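Fultemora Newsletter
July 2022

Teaching by hand, teaching from a distance: notes from the Dernura project

By Nusrat Sial

In the April issue I promised to write how our work with demonstrations is going. Several members have asked me about it since then, mostly in the corridor, and I gave short answers because I had no good long one. Now I have a longer one, and the editor has kindly given me the space.

For those who joined us after the spring, I will repeat the main idea. Dernura is our small project on teaching a robot arm to do table work: to pick up a thing, to move it, to put it next to another thing, to push it along without knocking it over. We do not write the movement step by step in code. A person shows the movement, the computer records it, and from many such recordings the arm should learn to do the same when the things stand in slightly different places. The recordings we call demonstrations, and the person who gives them we call the teacher, even when this person is a student in the second week of a summer placement.

There are two ways of giving a demonstration and we have used both. In the first way the teacher takes the arm with the hands and leads it through the task. The motors are set so that they carry the weight of the arm and do not resist. In the second way the teacher sits at a desk and moves the arm by remote control, with a hand controller, looking at a screen. Both ways have their friends in our group, and the discussions at lunch have sometimes been quite warm.

I began as a friend of the first way. When you hold the arm you feel where it wants to go and where it does not want to go. If the elbow comes near to its limit, you notice it in your own wrist before any warning appears. New teachers learn it in one morning. But there is a cost. The person must stand very near to the table, and a person's sleeve or shoulder gets easily into the camera view. Also, people pull. They believe they lead the gripper in a straight line, and when we look at the recording afterwards the line is full of small corners, and the computer learns the corners too.

With the remote control the line is cleaner, but the beginning is harder. Your hand moves to the left and the arm on the screen moves to the left, so far so good. Then you turn the view to see better, and suddenly left is not left any more. I have seen very clever colleagues push the controller in the wrong direction again and again, and I was one of them. It took me several sessions until I stopped thinking about it.

For this reason we let every new teacher start in the simulator. It was set up for us with the help of Grostia, the small company many of you met at the open evening, and it runs on the two computers by the window. You take the same controller, you have the same buttons, and no real motor can be hurt. Some members have said that this is like learning to swim on a carpet. I understand the criticism, but I do not share it. Most of the mistakes in the first hours are mistakes of looking and deciding, and these can be practised very well without metal.

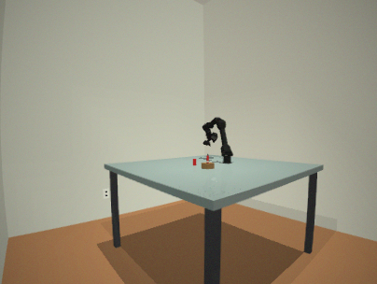 My own subject in the project is the approach, which means the part of the movement before the gripper touches anything. It is the part that most teachers do without care, because they are already thinking of the grasp. In our practice room in the simulator the arm hangs over the pale table with its elbow high, higher than the gripper, and for me this is a good position to begin. From there the teacher can come down on the thing. When the elbow is low, the gripper must come from the side, and with things standing as near together as the red block, the flat brown box and the pointed red piece, coming from the side means that very often you move the neighbour as well. I ask my teachers to stop for a moment above the thing, look, correct, and only then go down. The stop is visible in the recordings and the computer can use it. It learns that there is a place above the block where one should be calm.

I compared two sets of demonstrations for this. In the first set the teachers received no instruction about the approach, they should only finish the task. In the second set they were asked to make the stop. We kept 116 demonstrations from both sets together, after taking away those where the recording had a fault. Then we trained the same program on each set and looked at what it did. I do not want to give a big table here, it will be in the project report, but the difference was clear also without statistics. After the first set, the arm often arrived beside the block and closed the gripper on air. After the second set, it arrived above the block more often, and when it failed, it usually failed later, in the lifting.

The second set cost us more time. A demonstration with a stop is longer, and the teachers became tired and a little bored. One of them told me that she felt like a driver at a red light in the middle of the night. We have now a rule that nobody gives more than 32 demonstrations in one day, and that there is a break with tea in between. The quality at the end of the day has become much better with this rule, and I recommend it to other groups also for other kinds of work.

I should say something about the question I receive most often: does it carry over? If somebody teaches well in the simulator, does the arm on the real table do it well too? My careful answer is: partly. The approach carries over quite nicely, because in the approach nothing is touched. The grasp carries over less. A simulated block does not slip in the same way as a block that somebody has held with warm hands, and our real table is not perfectly level, as everybody knows who has put a pencil on it. So we add a smaller number of demonstrations on the real arm, given by hand, and these teach the last few centimetres. It is a mixture of the two ways, and I notice that the discussions at lunch have become more peaceful because of it.

A word about the Keogh room. From the end of this month the real arm will stand there and not in the workshop. The room has a door that closes, and the light does not change so much during the day, which was a great trouble for our cameras in the spring. Please do not leave bicycles or boxes there. The key is at the front desk and you must sign for it. When the lamp over the door is on, the arm has power, so please knock and wait for an answer before you enter.

We are looking for more teachers. You do not need to know programming and you do not need to have touched a robot before. In some respects it is even an advantage, since people who know the machine well try to make the movement easy for the machine, and we would like to see how you would do it for yourself. Left-handed people are especially welcome. We have only right-handed demonstrations until now and I would very much like to know if the paths look different.

A first session lasts 2 hours, of which the larger part is in the simulator. You will receive a short introduction, a sheet with the buttons of the controller, and your own user name, so that your recordings can be found again, or deleted if you change your mind later. Names do not appear in anything we publish. If you get a headache from the turning view, and this happens to some people, tell us and we will fix the view in one place for you.

To take part, write your name on the list beside the front desk or speak with me directly. I am usually at the computers by the window in the mornings, and after lunch in the Keogh room as soon as the move is finished. The project report will be placed in the members' folder when the last corrections are in. Those who prefer paper can ask me for a printed copy.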